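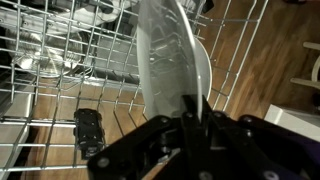
Plate on its way into the wire rack.

June, 7.50 am, workshop

Back on the guardrail anchors for the Ikholm job. Quick recap for anyone picking this up while I'm away: the building inspector put a stop on the roof work after finding posts along the east parapet that moved when he leaned on them. He hasn't fined anyone yet, but he wants pull test results for the whole run before he'll lift it, and he wants them on paper with the anchor numbers matched to the drawing. There are 184 anchors on the drawing. Whether there are 184 on the roof is another matter (the north corner got changed on site and I can't find a revised sheet anywhere).

Started with the test block. Same mix as the parapet, or as near as the supplier could tell me, and it's had plenty of time to cure. Drilled the first lot of holes to 100 mm with the new bit and brushed and blew them out properly, twice, like the resin sheet says. Then did a second lot the way I suspect they were done up there: drilled, one quick puff, straight in with the resin. I left the dust in on purpose and it felt awful, I don't mind saying.

9.15 am. Resin needs longer than I'd planned in this cold corner, so I've moved the block next to the radiator side and I'm leaving it alone. Used the wait to go through the site photos from Ikholm again. You can see grey powder sitting round the washers on a good few of the posts, which I'd put down to cutting work nearby when I first looked. Now I'm much less sure! Note to self: ask for close-ups of the west side too, where the posts feel solid.

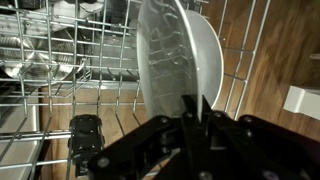

White bowl, tilted on its edge.

1.30 pm. Pull rig on. First thing, the gauge wouldn't zero. I fiddled with it for ages and then found the hose fitting was only finger tight, so that's entirely on me. Whoever uses it next, please check the fitting before you start swearing at the gauge.

Clean holes: all held at the proof load, no movement I could measure, and one I took further out of curiosity until the concrete started to crack round it. That's how it should go, the concrete giving up before the glue does. Lovely stuff.

Dusty holes: a proper mess. Two held. The others crept as the load came on, and the worst slid 6 mm and then just kept coming, quite gently, with a coat of powder stuck all the way down the resin. Bagged it and wrote the hole number on the bag. It's in the top drawer if anybody wants to see it, and I think the Ikholm site manager should, in person.

So dust is a good candidate. It doesn't prove that's what happened on the roof, and I don't want that sentence turning up in a letter. The posts could also be short on depth, and we won't know until we pull one out and put a tape on it.

3.40 pm. Rang Radosław Kołodziej about access. He can give us the roof early in the morning as long as we're clipped on to the temporary line the whole time and sign in at the gate. He also reckons there were two crews on the anchors, the Berrada lot on the east run and somebody else on the west, which would fit nicely with one side being loose. He's going to dig out the day sheets. I asked if there'd been a toolbox talk on hole cleaning and he went a bit quiet.

Plan is to test the first 40 along the east parapet in order, no skipping the easy ones, then send those results over and see whether the inspector wants us to carry on in the same way. Any that move get red tape and a number on the drawing.

To take: rig, spare hose, both gauges, red tape, the blow-out pump, long tape measure, marker pens that work. The calibration certificate for the second gauge is still with Pernano and I need to chase them before five.

4.45 pm. Pernano say it's in the post.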